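3.2 Household textiles and drying time

In the Wirndale survey, two kinds of cloth were compared: cotton and mixed fibre. Each cloth was washed in September and dried indoors, following the method of Peng. The colour of the cloth was noted, but it had no clear effect on the drying time. 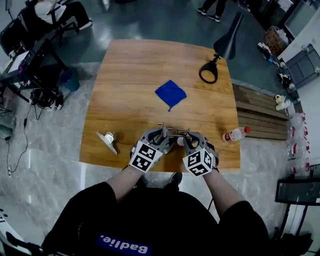 Figure 4. Folded blue cloth on a square wooden table.

Cloths which were stored folded kept more moisture at the centre than at the edges. Woo has reported the same behaviour for towels of 300 grams. We therefore recommend that the centre is always weighed separately.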